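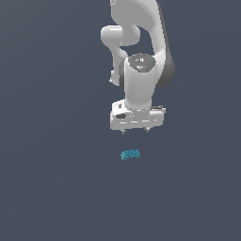 My dentist would like to know how she did. So would the garage, the library, the council's bulky waste line and the man from Nowakowski who fitted our blind in August and was gone before the kettle boiled. I have been asked to rate a bag of compost. I gave it four out of five, having no other compost to hold against it, and then got an email asking what had stopped me giving it five.

I am not against opinions, as anyone who has sat next to me at dinner will confirm. But I object to being made to have one about everything. Last month I bought a pack of 34 coat hooks from Jarkley, and before they had left the warehouse I was invited to describe my journey. I hadn't had one. I'd been on the sofa.

What becomes of all these scores? My friend Jolanta Gajewski spent two years on the front desk of a hotel in Tusgate, where anything under a nine was counted as a failure. An eight, which most of us were brought up to think of as very good, got you a chat with the manager. One guest left 734 words on the subject of the pillows and a score of ten. He was held up to the staff as a success.

So the numbers mean nothing, and the people they are about can still be told off for them. I now give everybody top marks, which makes me part of the problem, but a fairly harmless part. My compost is the finest in the land. The blind is a triumph - it sticks on the left.

What I miss is the old system. If a shop was good you went back, and if it was bad you complained about it to your sister for 20 minutes. She didn't ask for a score either.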